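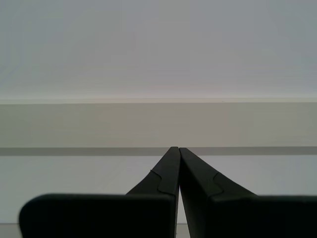
Ekwood library to close for floor repairs

6/19/19

The Ekwood public library will close for nine days next month while crews replace the floor in the main reading room. Library director Baltasar Collado told the town board that the old boards near the east windows have been sinking for years and can no longer be patched.

The work will be done by Stukis, a local contractor that also repaired the building's front steps in January. The children's room will get new shelves during the same period — a change parents have requested several times. 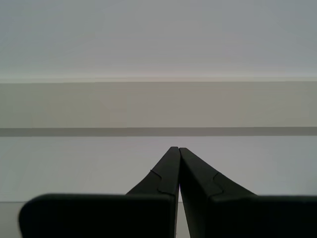

Dark tips nearly closed against a pale, banded background.

Books that are due during the closing will not collect fines. Borrowers can keep them at home or leave them in the drop box on Casado Street, which will be emptied every morning. Holds will be kept for an extra 20 days.

Three programs will move to the Bastier Community Center: the toddler story hour, the evening English class and the tax help desk. Start times stay the same. The center has room for about 100 people, and parking behind the building is free after 5 p.m.

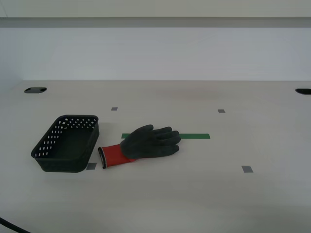 Where can people use a public computer while the library is closed?
The Bastier center will have computers set up in its front hall, and a library card is enough to sign in. Printing will not be offered there.

The board approved the repair money without debate. Collado said the reading room will reopen with its old tables and lamps, and that the piano will go back to its corner by the stairs.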